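Progress report to Gralent, August 18, 2013
Prepared by Ebise Shiferaw, Nirurar Community Kitchen

**Summary**

The kitchen refit is finished apart from the second sink. The Saturday-style family lunches have moved to a fortnightly program and are full. We have spent most of the first instalment and are asking for no change to the total.

**Work completed since the last report**

- Old lino lifted and the floor sealed. Aksoy did the job in 2 days and we were able to cook again by the end of that week.
- Shelving put up in the pantry, with the heavy pots moved to the bottom shelf.
- Cups, jars and dry goods sorted. Anything chipped has gone. We now have enough for 40 people at a sitting.
- New cloths bought for the children's table. These wipe down between sittings, so we no longer send cotton ones out to be laundered.

**Money**

We budgeted $700 for tableware and table coverings and came in $80 under. Zulmira Calado has the receipts and will send copies with the October acquittal. We would like to put the $80 towards a second drying rack, if you have no objection. The plumbing money has not been touched.

**Children's table**

The parents asked for something brighter than plain white, and we settled on a white cloth printed with popsicles, slices of toast, stars and an orange bear in a red scarf. It has a slight shine and is slightly wrinkled. The younger children pick their seats by the pictures, and the bear end goes first.

We keep a mix of see-through cups, cans and jars for this table. They get used for drinks at lunch, and for sorting and pouring games while the adults clear up. Round things on their sides do roll, and we have asked the helpers to stand them up or box them before the next sitting. 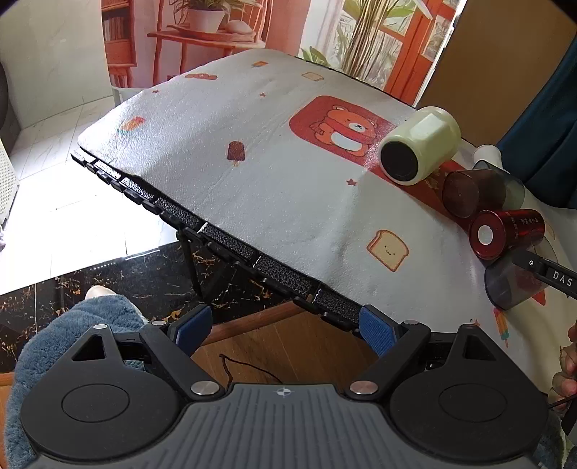

**Still to do**

- Second sink. Renel has quoted and we have accepted. They are waiting on a part - no firm date yet.
- Labels for the pantry shelves.
- A lidded tub for the children's cups and jars, to be kept under the table.
- Short written instructions for closing up the kitchen. Zulmira has a draft and I will check it before it goes on the wall.

The next report will come with the October acquittal. If the sink is held up past then I will write separately.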